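The Red Cloth

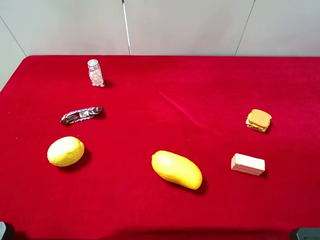

The table at Utport, set for the afternoon run.

"Ninety-six out of a hundred," said the man from Skalon, and waited for me to be impressed.

I wrote it down. The journal had sent me to Utport to check the Hastwood method before they printed a word about it, and I had been there since ten with one cup of tea inside me.

"A hundred what?" I asked.

"Trials."

"With these things?"

"With things like these."

I looked at the lemon, the mango and the toy sandwich. There was so much red velvet between them that you could have laid a place for dinner. My mother's kitchen table had never looked like that in its life.

"Could I move the lemon?"

He glanced at the woman at the desk. She went on typing.

"Where to?"

"Up against the jar. Touching it."

"The method assumes some separation," he said. "It's in the paper."

It was in the paper, on page 10, in a footnote. I had read it twice on the train. The same footnote said that four trials had been left out owing to lighting, and I asked him whether those were the four that made up the hundred.

"No, those are different ones."

"So a hundred and four, then. Eight of them bad."

"Four bad. Four excluded."

"Who excluded them?"

The typing stopped. She turned her chair round and I saw she was younger than I had thought, and tired.

"I did," she said. "The Tapsell people wanted a figure by May."

The man from Skalon began to say something about standard practice. She got up, came past him and picked up the lemon. She put it down hard against the glass jar and pushed the Snickers in after it.

"Go on," she said to him. "Start it."

He looked at the clock over the door, then at me, and I turned to a clean page.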